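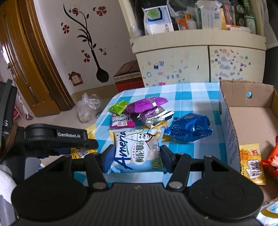 Acta de la reunión de la comisión de compras y comedor del centro de trabajo de Statosmont, celebrada en octubre en la sala de la planta baja. Se abre la sesión a las 16:10 h con la lectura del acta anterior, aprobada con una corrección en el punto 4: donde decía «albarán» debe decir «factura». Actúa como secretario Cristóvão Cardoso. El primer asunto es la reposición de tentempiés envasados en las áreas de descanso. Se revisa el formato individual, del tipo de los paquetitos de colores dispuestos sobre el mantel de cuadros azules y blancos, y se acuerda mantenerlo frente al granel por razones de trazabilidad del lote.

1. Consumo del trimestre
Se presentan los datos de salida de almacén. El área de descanso norte registra 231 unidades y la sur, 314. La diferencia se atribuye al cambio de turno, que desde el trimestre pasado se realiza en el lado sur. La representación de Mantenimiento solicita que las próximas cifras se desglosen por turno. Se acepta.

2. Proveedores
Quedan dos ofertas en plazo: Korley y Bettencourt. Korley ofrece entrega semanal y retirada de producto próximo a caducar, con pedido mínimo por caja completa. Bettencourt no exige pedido mínimo, pero factura el porte por separado y no acepta devoluciones salvo defecto de envase. Se discute si el porte debe computarse en el precio unitario a efectos de comparación. Se acuerda que sí. Administración rehará el cuadro comparativo con ese criterio y lo remitirá a los asistentes antes de la próxima reunión. No se vota adjudicación.

3. Etiquetado y alérgenos
Se recuerda que todo producto con etiquetado original en otro idioma debe llevar etiqueta adicional en castellano, con ingredientes, alérgenos resaltados, fecha de consumo preferente e importador. La etiqueta no podrá tapar el número de lote. Se propone colocar en cada área una carpeta con las fichas técnicas ordenadas por referencia. Aprobado por asentimiento.

4. Máquinas expendedoras
Useck comunica por escrito que la revisión del monedero de la máquina del pasillo sur queda pendiente de repuesto. Entretanto, la máquina admite únicamente tarjeta. Se solicita a la empresa una fecha por escrito y la colocación de un aviso. Las reclamaciones por importes retenidos se seguirán tramitando en recepción, con indicación de la hora y la referencia marcada.

5. Residuos
Se detecta envase metalizado en el contenedor de papel. Se cambiará el rótulo de los cubos y se trasladará el de envases junto a la salida. Servicios Generales estudiará el coste de un segundo contenedor en el lado norte.

6. Ruegos y preguntas
Se pregunta por la sustitución del microondas averiado. El pedido está cursado, sin fecha de entrega. Se ruega que la convocatoria se envíe con el cuadro de ofertas adjunto.

Se levanta la sesión a las 17:25 h.

El secretario,
Cristóvão Cardoso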